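Jurnum – Open roles
Demonstration Operator (teleoperation), Valdovinos project
Three posts – fixed term, with the option to extend
Start: March
Reporting to: Iraís Becerra, data lead

We teach humanoid robots to handle parts by showing them how, over and over, with a person driving. Valdovinos is our shelf-handling project, and we would love three more people to do the driving. 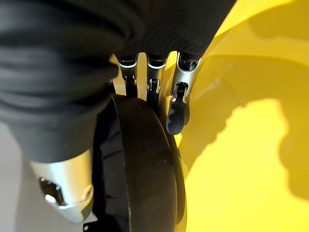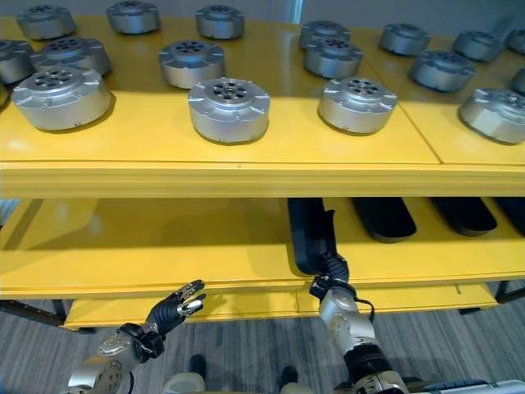
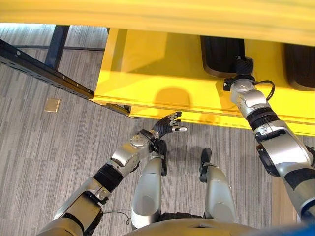
About the work

Every example our model learns from begins with somebody at the controls, moving both of the robot's arms and both of its hands through a task from start to finish. Reach under a shelf, close the fingers on a curved black part, bring it out, put it where it belongs. Then reset the shelf and do it again with the part turned a little or pushed further back. One complete go is called an episode. The current set stands at 2,123 episodes and we want it to be a good deal bigger and a good deal more varied by the time the next model is trained.

Yellow shelving is where you will spend most of your first weeks. The lower tier is the interesting one. The upper shelf comes out over it like a lid, so the hand has to go in low and the view from the head doesn't always show you what the fingers are doing. That is when you switch your attention to the wrist view, which is close up and takes a bit of getting used to (most people feel lost in it for a day or two, then it clicks and it's a lovely moment when it does!).

The cylindrical metal housings are a separate task family. They have small tabs on the rim and you'll learn quickly which approach angles are kind to them. There is also a wheel task, which Rhun Jarman looks after and will happily talk about for as long as you let him.

What you would be doing

Recording episodes at the operator station, in blocks of 45 minutes with a proper break after each one
Setting out the shelf to match the layout card before each block
Marking every episode as clean, recovered or failed, with a short note
Watching back a share of other operators' episodes and having yours watched in return
Joining the review in Jurgate, our labelling tool, where we go through the odd ones together

A word on failed episodes, as candidates often ask. We keep them. If a part slips and you catch it and carry on, that is a recovered episode and we are very glad to have it. Please don't arrive thinking you have to be perfect. A slow, steady reach that a model can follow is worth more to us than a fast one.

Who we are looking for

You don't need a degree and you don't need to have touched a robot before. Our present operators include a former piano tuner, a dental technician and somebody who spent nine years driving a forklift. We do need you to have:

Steady hands and plenty of patience with small, repeated movements
Good spatial judgement when working from a screen or headset
Clear written English for episode notes
Willingness to say "that one was odd, I'm not sure why"

Handy but not required: puppetry, model making, crane or digger work, gaming with motion controllers, any sort of inspection job.

If headsets make you feel ill, do still apply. Two of our stations use flat screens and we can put you on one of those from the start.

Training

The first fortnight is paid at the full rate and none of your episodes from it go into the training set, so you can experiment. You start in the simulator, move on to one arm, then both arms, then both arms with fingers. Fingers are hard! Rhun sits with every new starter for their first block on the real robot, and the stop button is yours from the first minute.

Hours and place

All posts are based on site at our Werex building. Shifts run 8.00 to 14.00 or 12.30 to 18.30, and you can ask for one or the other. Part-time applications are welcome, as are job shares. The operator room has step-free access and adjustable desks, and the controls can be set up for left-handed operators.

How to apply

Send us a page or so about yourself and one thing you've done with your hands that took a long time to get right. A CV is fine as well, but we read the page first. Please mark it for the attention of Iraís Becerra and say which shift you would prefer.

If we invite you in, the visit lasts two hours. You'll meet the team, have a go at the controls and move a few parts yourself. We pay for your time and your travel, whatever the outcome, and everyone who visits gets written feedback.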